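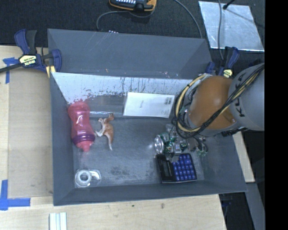 Figure 2. Bin station with the arm over the work area. The bin is held by a bar clamp at each of its upper corners on the far side; blue tape marks are on the table to the left.

3.2 Station rules and reset practice

The rules used in this study were drafted by Sokol and Tavares for the Stallgate cell and later adopted at Dantas. They cover the fixing of the bin, the choice of objects, and the conditions under which a trial may be counted.

The bin must be clamped to the table before the arm is powered. Tape marks on the table are used to check its position at the start of each session, and a shift of more than 2 mm requires a new calibration. Worn bins may stay in service. Scratches and peeling on the inner walls change how light is reflected, and a worn bin must therefore be recorded as such in the log and not exchanged within a test series.

Each trial set contains at least one clear or translucent item, one flat item and one item of irregular shape. The set in Figure 2 meets this rule with a clear tape dispenser, a translucent pink bottle, a calculator and a small kangaroo figurine, together with a white box leaning against the inner back wall. Items may lie against a wall or in a corner. The operator must not move an item to make it easier to reach once the trial number has been issued.

Cables on the arm are inspected every 20 trials. The check is made at the wrist joint with the arm stopped, and covers rubbing, tight bends and any loop that could catch on the bin wall. A hand may enter the bin only when the arm is in the hold state and the operator has control of the enabling switch.

Of the 103 trials logged under the Dirik protocol, eight were struck out under these rules. Most involved an item moved by hand after the trial number was issued; the rest had no entry for the cable check. Struck trials remain in the log with a reason code and are left out of the success rates given in Section 4.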